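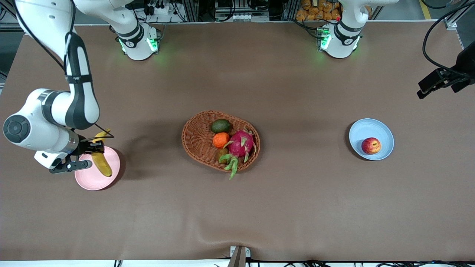
**What went wrong with the two-arm cells in June?**

The right arm on several cells stopped without warning while holding an item, and on some of them the gripper opened when the stop cleared. We traced both to one controller update, version 46. The stop was a false collision alarm. The release was a separate fault in how the gripper came back after an alarm.

**Which cells are affected?**

Any Tesitz two-arm cell that took update 46 and has not yet been moved to 59. Cells still on an older version do not have the problem and can stay where they are. The version number is on the first page of the pendant, under System.

**Was anybody hurt?**

No. At the Muketia site an operator had reached in to clear an item after a stop when the gripper let go. The item hit the back of his glove. He filled out a near-miss report the same afternoon, and that report is why we started looking at the release separately from the alarm.

**What causes the false alarm?**

The controller compares the motor current it expects with the current it measures. Update 46 changed the expected values for slow moves close to the table. When the arm is stretched out low and carrying something, the measured current can drift past the new limit even though nothing has been touched. The controller treats that as a collision and stops.

The left arm uses the same limits. We have only had reports on the right arm, probably because most sites use it for the low placements.

**Does the weight of the item matter?**

A little. Heavier items trip it sooner, but we also reproduced it with a single banana. Reach matters more than weight. In our tests at Memwood the alarm came up in 9 of 56 slow placements near the edge of the table and in none of the placements near the middle.

**Why did the gripper open?**

After an alarm is cleared, the gripper is supposed to keep its last commanded position. In update 46 it went back to its startup position, which is open. This happened only if the alarm was cleared from the pendant. Sites that cleared it from the cell computer saw the stop but not the drop, and that made the early reports hard to match up.

**What should I do if the arm stops while holding something?**

1. Press the emergency stop. Do not clear the alarm first.
2. Wait until both arms are still. The second arm may finish a short braking move.
3. Support the item from below with a tray or a bowl. Keep your fingers out from between the gripper pads.
4. Release the gripper by hand with the manual lever.
5. Write down the alarm code and the time, then restart the cell as usual.

Do not pull the item out of a closed gripper. Soft fruit will tear, and a sudden pull can shift the pads.

**The lights on the arm base are green. Is it safe to reach in?**

Green means the base has power and reports no fault. It does not mean the arm will stay put. On update 46 the lights went back to green as soon as the alarm was cleared, before the gripper had finished moving. Use the emergency stop every time you put a hand in the work area.

**Can I just raise the collision limit?**

Please don't. Two sites did this as a stopgap and we asked both to put it back. A higher limit hides the false alarms, but it also lets the arm push harder before it stops for a real one. If you can't update yet, keep low placements toward the middle of the table.

**How do I get the fix?**

Update 59 is in the Gunawardena portal under Controllers. It takes around ten minutes per cell, and both arms have to be parked. Run the gripper hold check afterward: close on a foam block, trigger the test alarm, clear it from the pendant, and confirm that the block is still held. If it drops, lock the cell out and call us.

**Do I need to recalibrate after updating?**

The arm calibration is kept. The gripper zero is not, so run that routine once on each side.

**We logged data during the affected period. Is it usable?**

Runs without an alarm are fine. Runs that ended in a stop should be marked as faulted and left out of any success rates, including the ones where the item ended up in the right place.

**Who do I contact?**

Nuwan Weerasinghe handles reports on this fault. Send the alarm log, the controller version, and a note on which arm stopped and whether it was holding anything. Logs that reach him by noon on Thursday go into that week's review, and later ones go into the next.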